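Visit report: small-parts storage at Flenley
17/04/2023
Prepared by Krisztina Csonka

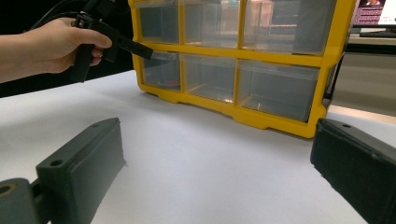 The purpose of the visit was to see how Flenley stores and issues small hardware at its repair benches, and to decide whether any of it is worth copying at our Wotell shop. Flenley keeps 292 part numbers in small-parts drawers. Bulk stock is held in a separate cage at the back of the building and was not part of the tour. At bench level the standard unit is a desktop organizer with a yellow plastic frame and clear drawers. The right-hand drawer of each row is the widest and is used for longer items such as standoffs and cable ties. The molded feet along the bottom edge keep the lowest row off the bench surface.

Our host was Driss Abdel Hamid, who runs stores. Rukhsana Rizvi joined us for the bench section and answered most of the technical questions. Aqeel Khokhar came with me from Wotell.

Drawer allocation

Parts are allocated by frequency of use. The lower rows hold items drawn daily. The upper rows hold items drawn weekly or less. One part number goes in one drawer, with no mixing, even where two sizes of washer would fit easily side by side. Rizvi said the rule was introduced in February after a batch of controllers had to be reopened to replace screws of the wrong length.

Clear drawers allow a stock check without opening anything, up to a point. A single small part lying near the bottom of a drawer shows only faintly through the tinted front, as with the reddish-orange piece in the lower left one. For this reason Flenley does not rely on looking alone. A drawer is refilled when it reaches a minimum quantity printed on a card kept at the end of the bench. For most fasteners the minimum is 12.

Labels

Labels are kept on a numbered sheet next to the organizer and are not fixed to the drawer fronts. Abdel Hamid's view is that adhesive labels block the view into a small drawer and leave residue when the allocation changes. Khokhar did not agree. At Wotell the benches are shared between shifts, and a sheet can be moved or lost. We would probably use a narrow label along the lower edge of each drawer.

Refill procedure

Refills are done once per shift from the cage. The drawer is taken out completely, emptied into a tray, wiped, and filled to the marked quantity. Old stock goes back on top so that it is used first. We watched nine drawers being refilled, which took about 20 minutes including the walk to the cage. Issues are recorded in Nikzad, the stock program. The last full count found 2899 loose items at the benches, and Rizvi considers this too high.

Points against

The dividers in the frame are fixed, so drawer widths cannot be changed. Drawers have no rear stop and can be pulled out by accident when overfilled. The units are also light, and an empty one moves on the bench when a tight drawer is opened. Flenley has tried rubber pads under the feet on two benches.

Follow-up

Shabnam Ghauri will request a price from Linerier for six organizers of the same pattern. Khokhar will draft a drawer allocation for benches 1 and 2. I have asked Abdel Hamid for a blank copy of the minimum quantity card.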